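Questions about the hand grippers keep landing in my inbox, so putting the answers in one place. Mostly fingers, lenses, stickers.

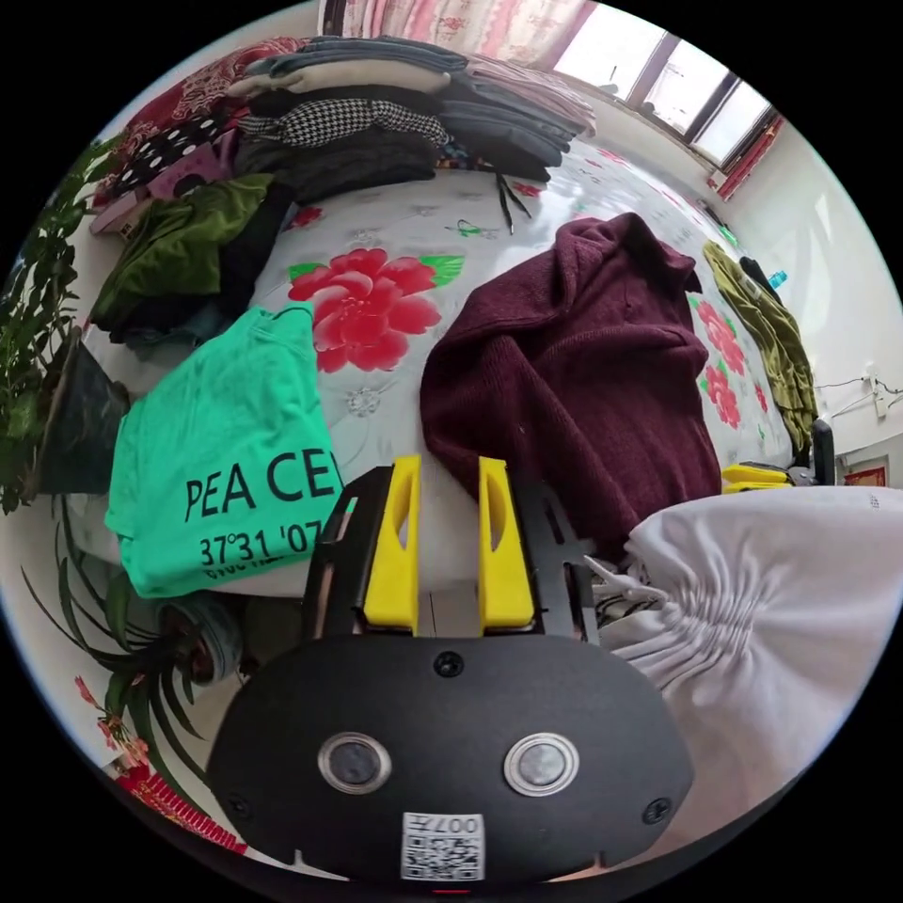 *Page last changed: Sunday, November 10, 2019 (Rok Stojanovska)*

**How do I clean the lenses?**
Dry cloth, both round windows. No spray. Lint off sweaters is the usual trouble, check after every knit.

**Fingers don't line up?**
Open, let go, look down the gap. Should be parallel. If not, loosen the finger, reseat, tighten agian. Still off, send it to Kaisu Lehtinen.

**When do fingers get swapped?**
Every 2938 grips on the Trisen sheet, or when the inner face looks worn. Left and right at the same time.

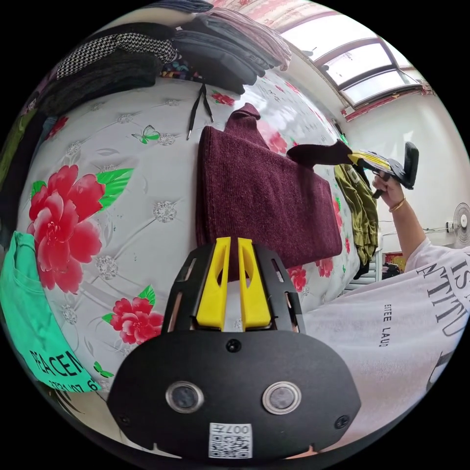 *Sleeve held at the cuff, second gripper.*

**Can I grab a thick knit?**
Yes. Take the cuff or a fold, small bite. Dont squeeze harder if it slips, open up and take it again.

**Sticker is peeling, now what?**
Stop. Code has to lie flat and be readable. New ones are in drawer 62 at Ellholm. Match the number to the old one

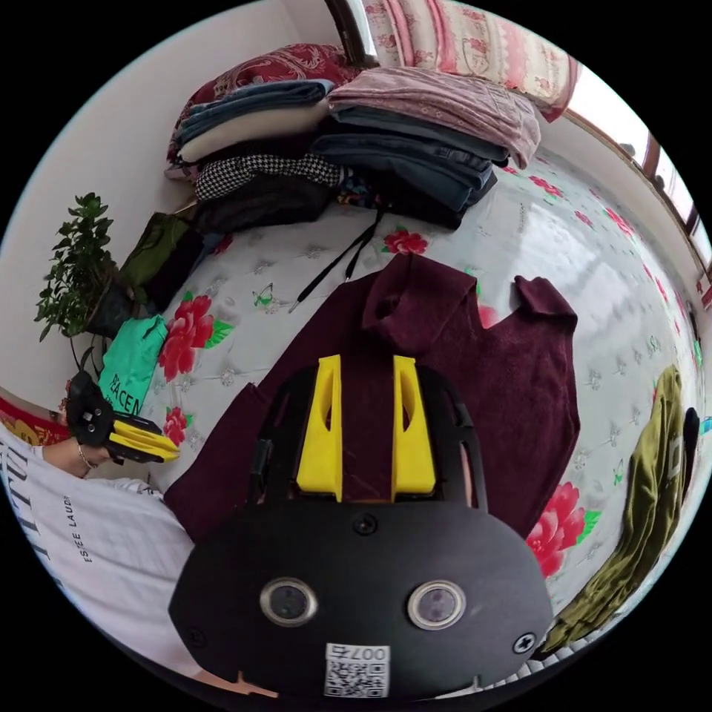 before you stick it down, and wipe the plate first. Then write the swap in the log, line 181 onward.

**Screws loose?**
Snug by hand, no power driver. Check the plate screws every September even if they feel fine.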